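Wosell adds tabletop electric steamer to kitchen line

Small-appliance maker Wosell has added an electric steamer pot to its kitchen line, aimed at households and small offices that cook one or two portions at a time. Sales begin in December through the retailer Liltgate at a list price of $68.

The unit combines a heating base and a steel pot in a single body and runs from a standard wall outlet. It replaces a two-piece model in which the pot was lifted off a separate hot plate. According to product manager Mebrat Birhane, the earlier version accounted for most of the company's service requests, usually for worn contacts between the plate and the pot.

Wosell has also dropped the stacked baskets used on the old model. A single tray now carries the food above the water, and the pot can be used without it for soup, noodles or boiled eggs. The company gives a steaming time of 17 minutes for filled buns taken from the refrigerator and up to 37 minutes for root vegetables cut in large pieces. Frozen food is not covered in the printed instructions. A separate sheet will be issued before the product ships.

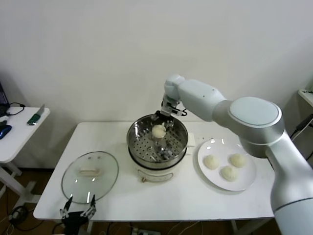 Tray design took up much of the development work, said Berhanu Belay, who led testing for the company. Solid trays with slots along the rim heated unevenly and left the underside of the dough wet. The version chosen is perforated steel, with rows of small round holes and a metal post standing up from the middle. Food is placed in the space between the post and the pot wall, and buns should not touch each other while they cook. Belay recommends lining the tray with paper when the dough is soft, and moving finished buns to a plate without stacking them, as the skins stick together while they cool. The lid is clear glass, so the contents can be checked without letting steam out.

Controls are limited to the front of the base. There is no app and no delayed start. Wosell said both features were considered and left out to hold the price down. A thermal cutoff switches the heater off if the pot boils dry, and the unit has to cool before it can be restarted.

The pot is fixed to the base and cannot be put in a dishwasher. The tray and lid can. Replacement lids and trays will be sold separately, and Wosell said it will stock both parts for the length of the 2-year warranty and for a further period it has not yet set.

Liltgate will take advance orders in its stores and online. A larger version for catering use is under review, Birhane said, with no release date.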